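Search notebook - enter keyword

4 Oct 2024

Psalm 13 with the Hornamo prayer group last night, and what an evening! Suha read it aloud twice, slowly, and we stayed on "How long" for ages (I'd planned to hurry on to the trust part). 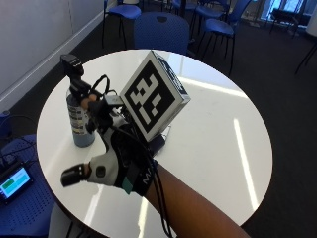
Gloved hand at the round white table.

Elmarie asked if lament counts as faith. I think so - he's still talking to God, after all. Try silence before the last verse next time. Ask Anas for his notes.

Recent entries
Praying when tired
Capucine on fasting
June retreat notes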